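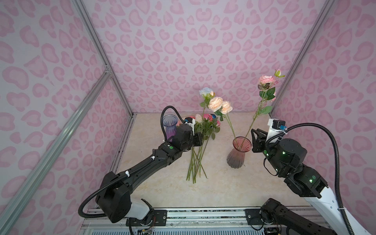 MAKERS AND SHOPS

Saadet Türkmen doesn't sell fresh flowers and has never wanted to. Her shop, Parkow, deals in artificial stems, mostly roses, and the secondhand glass she puts them in. She opened it in January, after 7 years of arranging for hotel lobbies.

"The lobbies taught me everything," she says. "You get one look from a person walking past with a suitcase. If the heads are all at the same height, it reads as plastic."

Most of her customers arrive with the same problem. They have bought a bundle, taken it home, dropped it into a vase and found it looks stiff. Türkmen tells them to lay everything on the table first, blooms at one end and stems at the other, and take one flower at a time.

"People want to put the whole bunch in together. I start with three in the vase, no more. Then I turn it and look at the back."

She is particular about the vase. A flared rim lets the outer stems lean, and a narrow neck keeps them from sliding around. Ribbed glass is her favorite because it breaks up the look of the stems inside. Colored glass does the same job, and she is fond of pink and purple, though she admits that not everyone wants them in the living room.

"Pink glass with a pink rose can be too sweet. Put a blue one in there, or a coral. White if you're nervous."

Blue roses get complaints. Customers tell her they don't exist in nature, and she agrees with them. She still orders them from Girora, her main supplier, and they sell.

Cutting is where she sees the most mistakes. The stems have wire in them, and kitchen scissors will be ruined by the second one. She uses small wire cutters and takes off a little at a time — "you can't put it back" — then bends the leaves out by hand. Leaves come folded flat from the box, and a lot of people leave them that way.

Dust is the other subject that comes up daily. Türkmen uses a soft paintbrush every couple of weeks and a damp cloth on the leaves. She has tried the sprays and went back to the brush.

Her beginner's class runs for 86 minutes, a figure she arrived at by timing the first one. It was meant to be an hour. The next is on Sunday, May 20, 2018, and costs $20 with the flowers included. Bring your own vase, or pick one from the shelf by the door.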